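Learn > Things at Home > Cups, Plates and Bowls

Why Do We Stack the Dishes?

Every home has cups, plates and bowls, and almost every home has fewer shelves than its owners would like. Stacking is the usual answer. A stack is a group of things placed one on top of another, or one inside another, so that together they take up less room.

This page explains how stacks of dishes work, why some are steady and others fall, and how you can build a good one at home.

What makes a stack steady?

Everything on Earth is pulled downwards by gravity. When you put a bowl on a plate, gravity pulls on both of them. The plate pushes back up and holds the bowl in place. As long as the weight of the bowl is over the plate, the bowl will stay where it is.

Scientists use the words "centre of gravity" for the point where the weight of an object seems to be gathered. In a plain round bowl, this point is in the middle. If you set the bowl down in the centre of a plate, the two middles line up and the stack is steady. If you set it close to the rim, the weight is all on one side – and a small knock may be enough to tip it.

Wide things are harder to tip over than narrow things. A dinner plate has a wide base, so it belongs at the bottom. A cup has a small base, so it belongs at the top.

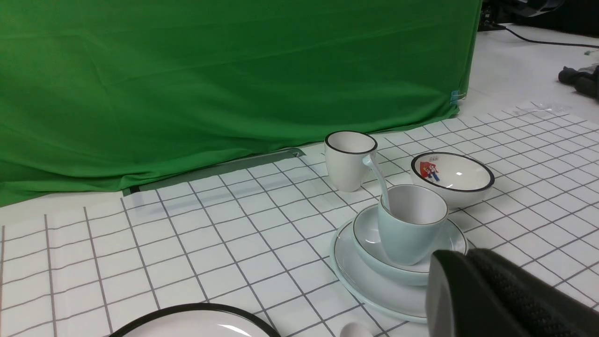 The shape of each dish matters as well. Many plates have a raised rim, which helps to stop a bowl from sliding off. A shallow bowl can hold a cup in the same way. When one object sits partly inside another, we say that the two are "nested". Nested dishes make a lower stack than dishes that only rest on top of each other, and a low stack is usually steadier than a tall one.

Mugs are more difficult. Most have straight sides and a handle, and one mug will not often fit inside another of the same size. For this reason, many families stand their mugs side by side or hang them from hooks.

What about spoons?

A spoon left standing in a cup leans against the rim, with its handle sticking out. The handle works as a lever. If your sleeve catches it, the push at the top can tip the cup. Take spoons out before you carry a stack, and put them down flat.

Stacking in the past

The Heywood Museum of the Home keeps 949 pieces of everyday tableware. Phyllis Parsons, who looks after the collection, explains that old plates often have fine scratches on the front. "They were made by the foot of the plate above," she says. "Some families put a piece of cloth between their best plates to protect them."

Try it yourself

Ask an adult for a plate, a bowl and a cup that will not break. Work on a flat table.

1. Put the plate on the table.
2. Place the bowl in the middle of the plate.
3. Place the cup in the middle of the bowl.
4. Turn the plate slowly and look at the stack from each side.
5. Take everything apart and try a different order.

Draw each stack you make and write down whether it stayed up.

Words to remember

Base: the part of an object that it stands on.
Nested: placed one inside another.
Rim: the outer edge of a plate, cup or bowl.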